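Sachets d'emballage Skernetti, série 45
Référence 2141 — vendu par lot de 51

Film polyoléfine coextrudé, finition brillante, épaisseur 45 µm. Soudure de fond simple, ouverture à bord franc. Convient au conditionnement manuel de petites pièces sèches : visserie, joints, bouchons, recharges. Non adapté au contact alimentaire direct ni aux liquides.

Le film conserve le pli après compression. Pour un remplissage régulier, ouvrir le sachet à plat, chasser l'air avant fermeture et laisser 2 cm libres sous la ligne de soudure.
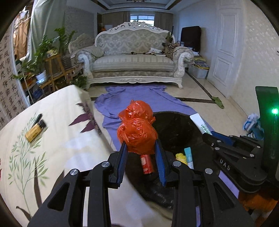
Fermeture par thermosoudeuse à impulsion ou par lien. Les barres de soudure Leemans de 2 mm donnent un joint suffisant pour le stockage — prévoir une double soudure pour l'expédition. Au-delà de 45 °C en entrepôt, les sachets peuvent adhérer entre eux.

Coloris : orangé, incolore, gris. La teinte peut varier légèrement d'un lot de fabrication à l'autre.

Stockage : à plat, à l'abri de la lumière, dans le carton d'origine.

Fabricant : Vandemon, site de Hustby. Pas d'expédition en août. Questions techniques et échantillons : Sem Stevens, service produits.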